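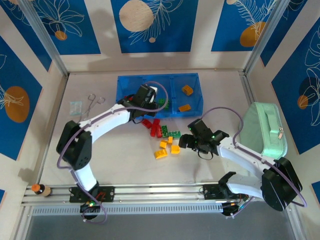 Sorting the loose blocks by color before they go away is the part of the job I would drop, and I'd like to hear whether the rest of the list agrees. We have kept building blocks in divided bins at the Rillham playroom since December, and the bins were bought with color sorting in mind. In practice they don't get used that way. The clear blue one with two compartments has a green block on one side and a yellow-orange one and an orange one on the other, with red, green and yellow blocks still out on the table in front of it. If you are strict about it, two compartments will never be enough for that many colors, so somebody has to decide whether orange goes with yellow or with red, and each shift decides differently.

Rekdale Toy Library List
Filed under: Storage and Sorting / Blocks and Construction
Search the archive... Go
Posted August 2, 2026 by the Rillham desk

Replying to the message from the Drarkley branch, quoted here with the parts I'm not answering taken out.

> We are redoing our block shelves and want to settle on one system
> before the new sets go out on loan. At the moment we have 17 bins.
> Some are sorted by color, some by size, and the rest are whatever
> was on the floor at closing. Borrowers bring sets back short and we
> can't tell what is missing without tipping everything out.
>
> Does anyone sort by color all the way through? And are clear bins
> worth the extra money over the solid ones? Our solid ones stack
> better but the labels fall off.

On the first question, we tried color all the way through for 12 weeks and gave it up. It looks good on the shelf. It does nothing to help you check a returned set, since a set has several colors in it and you end up pulling from every bin to rebuild it. Kids playing on site also don't put things back by color unless an adult sits with them and makes a game of it.

What we do now is keep loan sets and table blocks completely apart. Loan sets go out by weight. Each one is weighed when it is complete, the weight is written on the card, and when it comes back it goes on the kitchen scale in its bag. If it is light, we open it. If it isn't, it goes straight on the shelf. The smallest blocks don't always register, so for those sets we still check by hand.

Table blocks never go out. They live in the divided bins, and the only rule is that they fit below the rim so the bins stack. Anything that doesn't fit goes in the overflow tub, and we go through that once a month.

On the second question, yes to clear or tinted. Being able to see in from the side has saved us more time than any label. The tinted blue does change the colors a bit when you look through the wall — green and blue blocks are hard to tell apart — but you can see whether a bin is nearly empty, and that is usually all we want to know. If your solid bins are still sound I would keep them for the loan sets, where the card matters more than the view.

For the labels, we switched to the tie-on tags from Tovar. They sell them in boxes of 500, far more than we will ever use, so we can send Drarkley a bundle with the next van run if you tell us how many you want. They need a hole near the rim. We drilled ours with a 3 mm bit and backed the plastic with a scrap of wood so it didn't crack.

One thing I would still like to find is a divider that lifts out. Ours are molded in, and washing the corners takes a bottle brush. If another branch has bins with removable dividers, please post the size and where they came from.

Rillham desk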